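Workshop notebook, balcony laundry job
30/05/2024
Entry by Chandrasekhar Kartha, copy to Consuelo Escobedo

Sliding door between room and enclosed balcony. Tenant reports stiff travel and a draught at floor level. Drawing 57 in the Gutelero folder covers the opening. 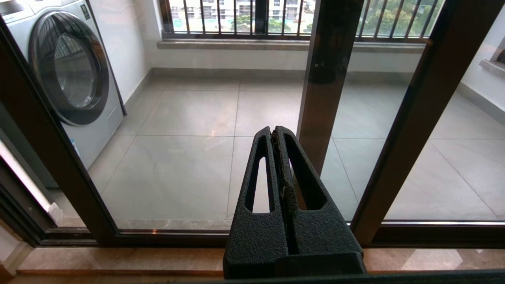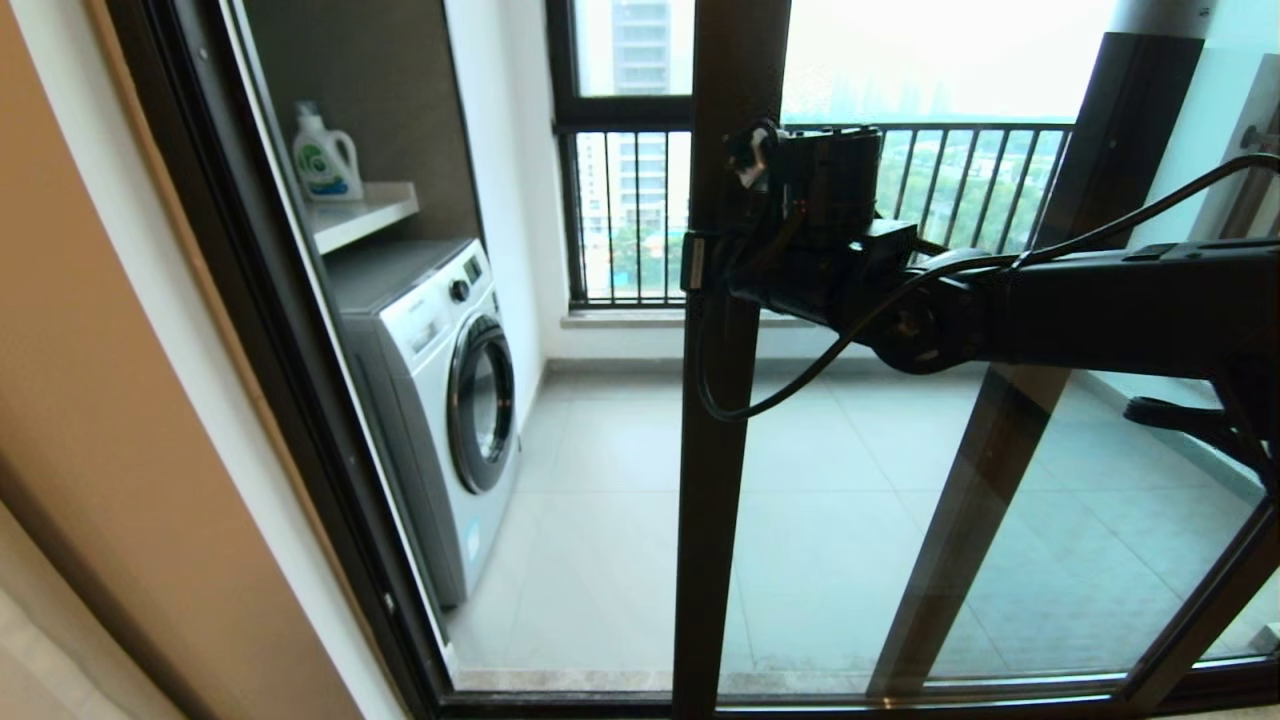
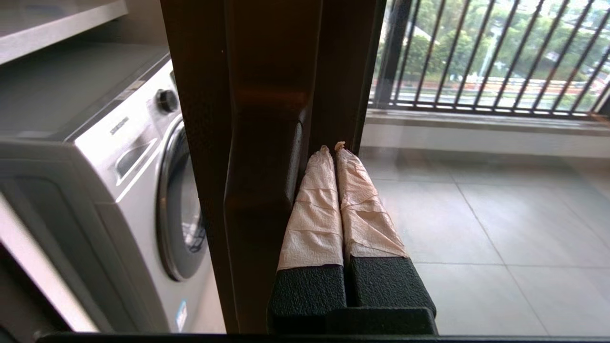
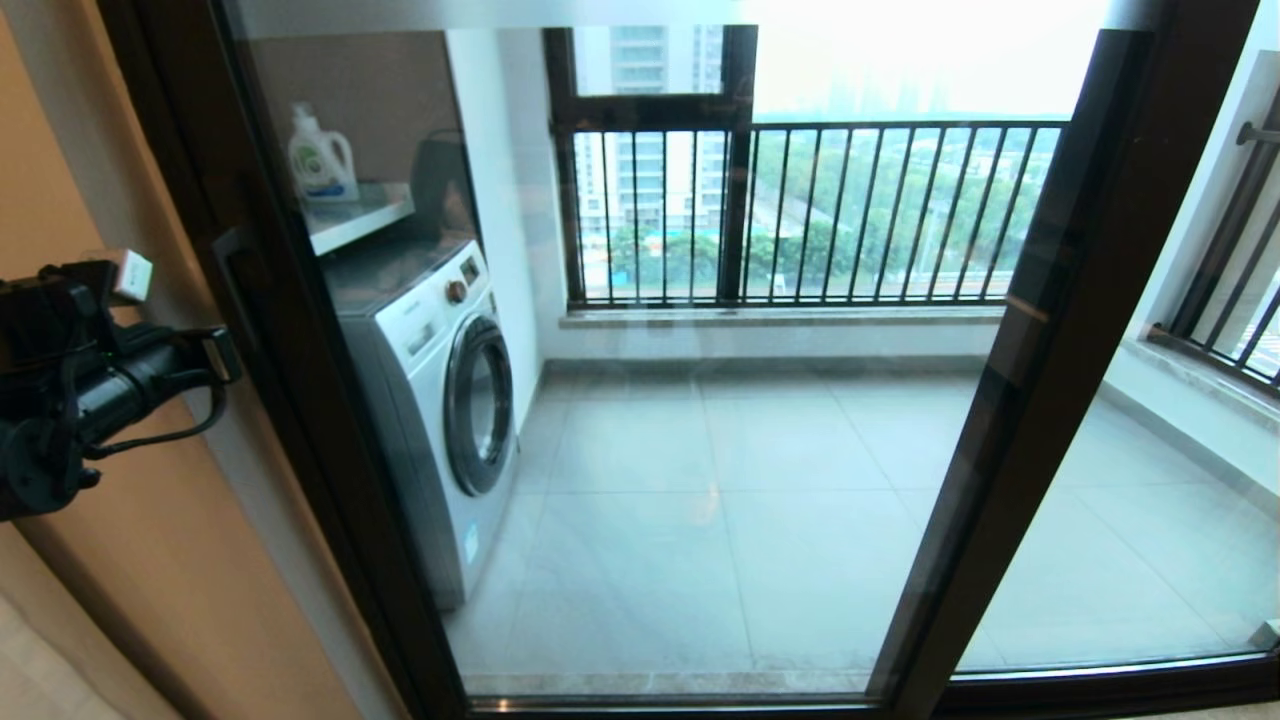 Opening taken as 2000 high for ordering purposes, width also 2000, both in mm and both from the drawing. To be confirmed with a tape before the Ruggiero order goes in. Brush seal to be replaced on the meeting stiles, full height. Rollers: 4 on the schedule, adjust first, replace only if the adjusting screws have seized. The washing machine stands hard by the left side of the balcony, so work from the right and keep the steps off that side. Bottom track to be vacuumed, wiped with white spirit on a rag, then dry lubricant only. No grease, it holds grit.

Draught test with the tissue strip, door closed, top to bottom at each stile. Readings go on the Skilley sheet.

Open points:
Handing of the lock keep. CE to check against the Inon catalogue.
Does the washer shake the track on spin? Run it empty and feel the rail by hand.
Second visit in July if the seal is on back order.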